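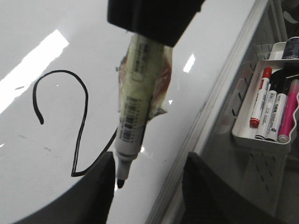
The numeral 2 in black marker on a whiteboard.

Clitance Community Forum > Food Relief and Donations > Hamper distribution, February intake

k_pillai_coord
9/23/18
Members are advised that the February hamper distribution will be conducted from the Pillai Street depot. Each participating union and congregation will receive vouchers for its nominated households, to a total of 208. Vouchers must be presented at the gate. Households without a vehicle should be nominated separately so that delivery can be arranged by Huvance.

Nuwan Sultana
Thank you for the notice. I wish to register an objection to the voucher requirement on behalf of the Kuvau neighbourhood group. Many of the families we assist belong to no union and attend no church. At the last distribution we referred 15 households and four were turned away at the gate.

k_pillai_coord
The four households were referred after the closing date. The depot had no hampers set aside for them, and the gate staff acted in accordance with the published procedure.

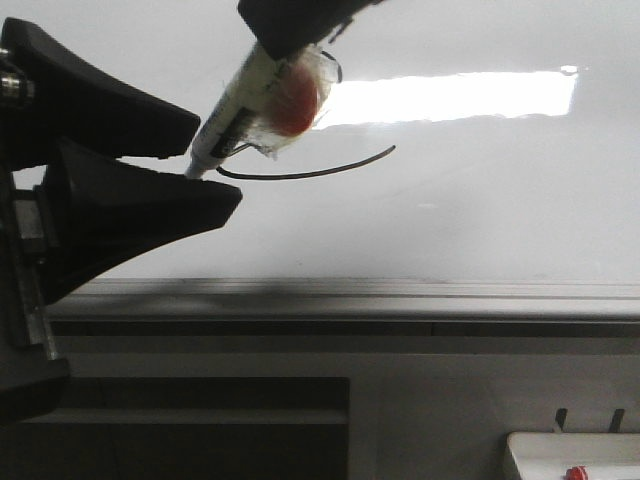

I would add that the closing date was extended once already at the request of your group. Perishable goods are ordered against the voucher count, and late additions cannot be honoured without reducing what other families receive.

Nuwan Sultana
The extension was notified on a Friday evening and lapsed on the Monday. I do not consider that adequate for an organisation with no paid office.

Sølve Hellström
I write as the delegate for the transport workers. Our branch returned unused vouchers last time and would be content for these to be reallocated to Kuvau. I do not support abolishing vouchers altogether. The queue in the year before they were introduced extended past the roundabout, and several families left with nothing.

depot_gate_east
Seconding the delegate's comments. We would ask, however, that reallocated vouchers be reissued with the new organisation's name. Handwritten amendments were difficult to verify.

Nuwan Sultana
Reallocation would be of assistance, but it leaves us dependent on what others decline. Our group seeks an allotment of its own.

k_pillai_coord
A direct allotment would require Kuvau to register as a participating organisation. The form is available from the depot office and the fee is $100, which may be waived on written application. Unused vouchers should be returned to me in the meantime and will be reissued under the new name.

Nuwan Sultana
The form will be lodged this week, together with a request for the waiver.

Recent topics
Toy collection: acceptable items and labelling
Huvance delivery runs, northern suburbs
Tinned goods past best-before date
Parking at Pillai Street depot
Lost property from the winter coat drive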